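Mosby Community Hospital to Open New Day Surgery Wing in December

Twenty-one recovery rooms, a family lounge and a proper front door will greet patients and the people who love them

MOSBY – After a good many years of making do with a hallway, a borrowed waiting area and a coffee machine that only took quarters, Mosby Community Hospital is delighted to announce that its new Day Surgery Wing will open its doors to patients this December.

The wing stands on the east side of the hospital, where the old laundry building used to be, and it brings together under one roof everything a person needs when they come in for an operation in the morning and hope to be home in time for supper. There are 21 private recovery rooms, each with a window, a door that closes and a chair that a grown adult can sleep in. There is a check-in desk right by the entrance, so patients no longer have to walk the length of the main building with an overnight bag in one hand and a folder of forms in the other.

"We asked people what they remembered about having surgery here, and we thought they'd tell us about their surgeons," said Róisín Breathnach, director of patient services. "They told us about the walk from the parking lot. They told us about sitting under the air vent in a thin gown while their husband tried to find the restroom. So we started with those things and worked our way in toward the operating rooms." 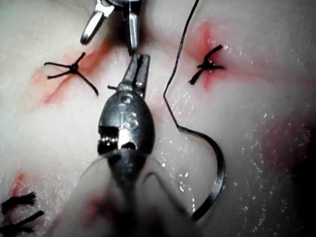 Planning for the wing began with a series of evening meetings in the hospital cafeteria, and the turnout surprised everyone who had set out the chairs. In the end almost 400 residents of Mosby and the nearby towns filled in a comment card or stood up to speak, and their suggestions can be found all over the finished building. The hooks behind the doors are low enough to reach from a wheelchair. The lights in the recovery rooms dim all the way down. There is a shelf beside every bed for glasses, hearing aids and the paperback that always seems to end up on the floor!

One of the most requested changes was also one of the simplest. Families will now be given a single phone number to call on the day of surgery, and it will be answered at the nurses' desk in the wing itself. Anyone who has ever been passed from one department to another while waiting for news will understand why that suggestion got a round of applause.

The building was designed by the architects at Cirillo, with construction led by Hernex, whose crews worked through a very wet spring and were kind enough to stop the noisiest work during afternoon rest hours. The furniture, which is cheerful and sturdy and can be wiped clean in a hurry, was supplied by Grarum.

"A hospital is a hard place to build next to, and I'd like to thank the patients and staff who put up with us," said Colm Cullinane, project manager at Hernex. "People would wave at us from the windows. One gentleman on the second floor kept track of the concrete trucks and let us know when he thought we were running behind."

For the surgical teams, the move means shorter distances and a calmer day. Supplies are stored beside the rooms where they are used, and patients will be met, cared for and sent home by the same small group of nurses wherever the schedule allows.

"I've worked here a long time, and I can tell you that a nervous patient settles down much faster when the face they see waking up is the face they saw going in," said Dr. Zhiqiang Hou, chief of surgery. "We have wonderful people in this hospital. It will be a pleasure to give them a building that lets them spend less time walking and more time at the bedside."

The wing will be open from early morning until the last patient of the day has gone home. Parking is free for patients and one companion, and a covered drop-off area at the entrance will keep everyone out of the rain. 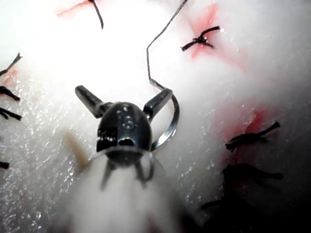 Open House for Neighbors and Friends

Before the first patients arrive, the hospital would love to show everyone around. An open house will be held in early December, beginning at 2 p.m., with guided walks through the recovery rooms and family lounge leaving every 30 minutes. Nurses will be on hand to explain what happens on the day of an operation and to answer questions from anyone who has one coming up, or who is helping a parent or a friend get ready.

Children are very welcome. There will be cider and cookies in the lounge, and fiddle player Peadar Ó Súilleabháin has promised to bring some tunes along. Please dress warmly, as part of the tour goes through the new courtyard garden, where the benches are in but the planting will have to wait for spring.

No tickets are needed. Visitors who would like a tour with step-free access throughout, or with a sign language interpreter, are asked to let the front desk know ahead of time so that everything can be arranged.

Media Contact

Diarmuid Corrigan
Communications Office
Mosby Community Hospital

Interviews with staff and advance visits to the wing can be arranged on request.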